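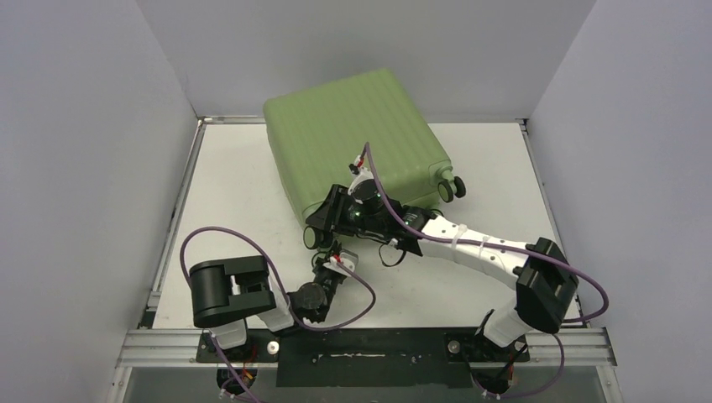

Kojo Nutsugah argued at an early project review that a closed suitcase should be treated as one large rigid body with awkward corners, and that any policy trained only on small objects would fail on it before the packing started. We took this remark as the starting point for the handling phase. The case is wider than the reach of one gripper, its ribbed shell gives the fingers little to hold, and the casters are the only parts that stand out from the body.

Figure 3. Handling phase. Both grippers are at the near left corner of the closed case, next to a caster.

In the handling phase the operator drives both arms by teleoperation and works on the case from its near side. No grasp points were prescribed. Shazia Jafri and Comfort Gyamfi labelled each contact afterward as shell, corner or caster. Contacts on the shell were nearly always pushes. Contacts at a corner were split between pushes and lifts, and the two operators differed in which they favoured. We kept both styles in the training set, as an earlier test on the Stiltholm split showed that removing one of them made the policy stall when the case was rotated relative to the table.

4.2 Packing phase

The packing phase begins with the case open and the items placed on the table around it. Items fall into two classes. Cloths are deformable and may be folded or spread out at the start of an episode. Bottles and short round containers are rigid, and their starting positions are drawn from a fixed list with a random offset. The operator may use either arm for any item, and may move an item again once it has been placed.

We recorded 3036 episodes across both phases. After removing those with dropped camera streams or an emergency stop, 2003 remained for training. A further 400 were held out for evaluation and were not seen during tuning. Each episode stores joint positions, gripper commands and the synchronized video, along with a short text label for the current subtask.

The policy predicts a block of future joint targets for both arms from the current images and joint state. We compared a single policy trained on all subtasks (Larnent) with a pair of policies switched by a subtask classifier (Brultside). Both used the same image encoder and the same number of training steps.

Larnent was the stronger of the two on cloths. Most of its errors came late in an episode, when one forearm crossed the rim of the case and blocked the other arm from the deeper compartment. Brultside handled the rigid items well but often switched too early, leaving a cloth partly over the rim. Kwaku Fiadzo suggested adding the gripper opening to the classifier input, which reduced early switching but did not remove it.

Figure 4. Packing phase. The right gripper is over a folded navy cloth in the deeper compartment; other cloths, a bottle and round containers are outside the case. 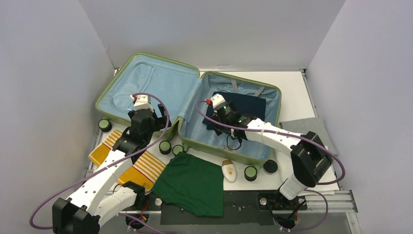 4.3 Limits of the setup

All episodes were collected at one station with fixed lighting and plain walls, and we make no claim about transfer to other rooms. Closing and latching the case are outside the scope of this section.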